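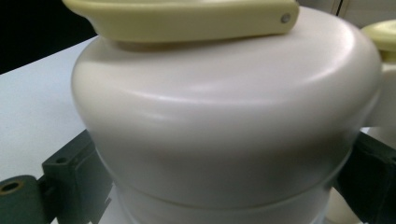 Pirihi series adds interview with stage actor Bevan Costigan

Pundent has added a 27-minute interview with stage and screen actor Bevan Costigan to its Pirihi series. The recording was made in Prustport in September, before an audience of 277.

Costigan discusses line memorization, his early repertory contracts and the shooting schedule for the drama Zilley, in which he plays a harbor pilot. He states that he read for the part twice and was cast after the second reading.

The interview is number 70 in the series. Audio and a full transcript are available to subscribers. Questions sent in by listeners are answered in a separate segment, to be released at 6 p.m. on the same feed.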